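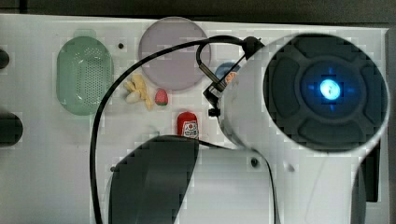
How to Get Scuffs Off a White Tabletop

I love a white table. It makes a small room feel twice as bright, and everything you set on it looks good! The trade-off is that every bump and slide leaves a gray smudge, and matte finishes hang on to them. Good news: most of those marks come off in 5 minutes with stuff you already own.

What you need

Dish soap
Baking soda
2 soft cloths (old T-shirts are perfect)
A clean white eraser

Step 1. Wipe the whole top with warm water and a drop of soap, then dry it. You'd be amazed how many "scuffs" are plain old dust and hand grease.

Step 2. Go after the thin gray lines with the eraser. Short, light strokes, and brush the crumbs away as you go. This is my favorite part, it's so satisfying!

Step 3. For anything left, mix baking soda with a little water until it feels like toothpaste. Dab it on, rub gently in circles with a damp cloth, and rinse well. Try it near a back corner first, especially on painted tops.

Step 4. Dry with the second cloth and look at the table from a low angle with a lamp on. Missed spots show up right away.

Please skip the scouring pads. I used one on my desk in March and ended up with a shiny patch that I still cover with a plant.

If a mark catches your fingernail, it's a scratch and cleaning won't shift it. A touch-up pen in the right white will hide it pretty well, though (bring a photo to the store, there are so many whites).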